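From: Umut Sönmez
To: Clumura list, framing and paper
Date: 19/03/2019
Subject: Re: [Clumura] brown spots behind the glass, outside wall

Hello all,

I read the message below two times, because the situation is very similar to what I had in our old apartment in Kesel. I am not a conservator. I have a small framing bench at home and before that I worked for four years in the back room of the Demirtaş shop, mostly cutting mats and cleaning glass. So please take this as the opinion of a person who has opened many frames, and if somebody with a laboratory education disagrees, believe them.

> I have a row of frames in the hallway, all of them on the wall
> that faces the yard. The prints are not valuable but they were
> my aunt's and I would like to keep them. Last winter I noticed
> small brown spots on two of them, and on one the paper has
> become wavy at the bottom. The other frames look fine from the
> front. Is it the wall or is it the frames? And must I open all
> of them? I have never opened a frame and I am a little afraid
> to make it worse.

My short answer is that it is both, the wall and the frames, and yes, I would open all of them, but slowly and not all on the same weekend.

The wall first. A wall with the cold yard on the other side is colder than the air in the hallway. When you hang a frame flat on it, the air behind the frame does not move, and the moisture stays there. The back of the frame takes it, then the board, then the paper. In our apartment the wallpaper behind one of the frames had a darker rectangle, and when I put my hand on it, it was clearly colder than the wall next to it. This is a test you can make without any instrument. Take the frame down on a cold morning and touch the wall at once where it was hanging.

The simplest thing you can do is to put small bumpers on the lower corners of the back, so the frame stands away from the wall. The felt dots from the hardware store are too thin in my opinion, they become flat after a year. I use pieces of cork, 3 mm, and I glue one on top of another until I am satisfied with the gap. The upper edge will already stand away a little if the cord is long enough. If you have a choice, move the frames to an inside wall, and then you can forget half of this letter.

Now the frames. I suppose they are old and nobody has changed the backing. In frames from that time I find very often gray or brown cardboard, directly against the print, and sometimes thin wood with knots. Both are bad. The wood gives a yellow stain that repeats the form of the knot, and the cardboard makes everything brown from the edges. When the print also touches the glass, the moisture has no place to go, and the wavy bottom which you describe can come from this. The paper wants to become larger and it cannot, because somebody has fixed it on all four sides with tape. 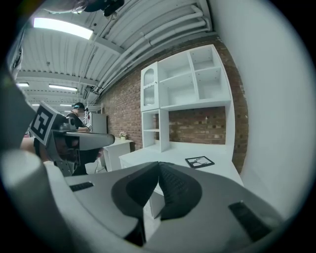

Two of the gray grippers, the farther one with its black-and-white square on top.

About opening. You wrote that you are afraid and I think this is a good quality for this work. I made my worst mistake when I had become too sure of myself. I pulled the nails with pliers and the pliers slipped and made a scratch across a watercolor. The customer was kind and Mr. Demirtaş was less kind, and he was right. After that I always put a piece of stiff card between the tool and the back.

What you need is a clean table, larger than the frame in all directions, and a light that comes from the side. Put a folded towel or a sheet of soft foam on the table, and lay the frame on it with the glass down. Cut the paper tape at the back with a short knife, holding the blade almost flat. Then bend the nails up one after another, do not pull them in one movement. If they are the flat metal points, you can push them up with an old dinner knife. Take the backing away and look at it before you do anything else, also at the side which was facing the print. Write on the back with pencil which frame it was. I did not do this once and I had a lot of time to regret it.

If the print comes out freely, good. If it stays on the glass, please stop there. Do not pull, and do not try with steam or with a hair dryer, even though you will find this advice in many places. Put everything together again loosely and take it to a paper conservator. With a photograph it is even more important, because the surface of the photograph can remain on the glass and there is no way back. 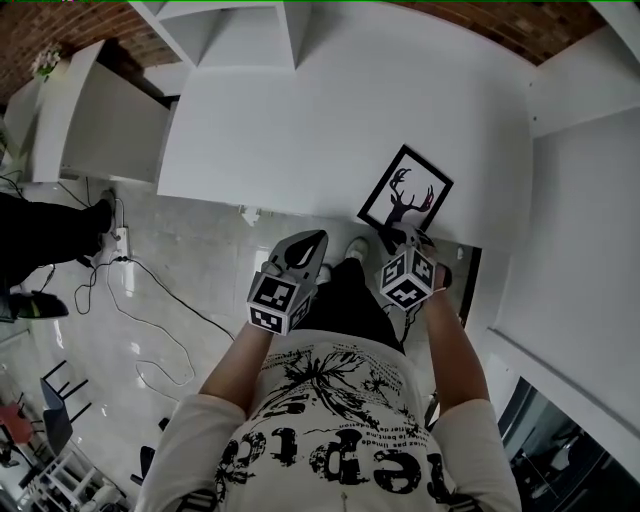
Framed picture over the white table.

For the spots themselves I would do nothing at home. I know that people use bleach, and for the first months it looks very nice. We had a print in the shop which somebody had treated in this manner, and the paper at the former spots was soft like cotton, you could put a finger through it. A brown spot which is dry does not become much bigger. If you improve the conditions, you can live with it. In my family we have an engraving with spots in the sky and my children believed for a long time that they were birds.

Then the putting together. You want a mat with a window, so that the print does not touch the glass, and the mat and the board behind should be acid-free, written clearly on the package. I use the board from Seteo because I can buy it in single sheets. It is a bit soft at the corners, but it stays white. If you do not like a mat around the image, you can use thin spacers hidden under the edge of the frame, but it is more difficult and I would not begin with it.

Fix the print only at the top, with two small hinges from Japanese paper and wheat starch paste. It must hang like a shirt on a line, so it can move when the air changes. Please do not use the transparent tape from the kitchen drawer, also not the one which says "invisible". Close the back with board and then with paper tape, and let the paste dry completely before you close it. I wait one night, in summer and in winter.

One more point about weight, as you did not mention how they are hanging. A small frame becomes heavier with a mat and a thicker board. I had one which was 400 grams more on the kitchen scale after the work, and the old nail in the plaster did not like it. It came out in the night and the glass broke. The print was safe. For old plaster I now use two hooks for each frame, with some distance between them, and this also keeps the frame straight when the door is closed strongly.

You asked if you must open all of them. In our hallway there were 14 frames and from the front I would have said that two had a problem. After I opened them, I changed the backing in every one. Begin with the frame you love the least, then you can make your mistakes there. I did a few each month and finished in June, and the hallway looked strange for a time with the empty hooks, but we became used to it.

I have also a question for the others on the list. The mat cutter I bought second-hand makes a small hook at the end of each cut, at the corner, always on the same side. I changed the blade and I changed the sheet under the mat, and it is better but it is still there. Is it the depth of the blade, or is the rail bent? I can see no light between the rail and a steel ruler when I put them together, so I think the rail is straight, but I do not trust my eyes so much any more.

To the writer of the message below, if you can tell us what kind of board you find when you open the first one, please write it here.

With kind regards from Kesel,
Umut Sönmez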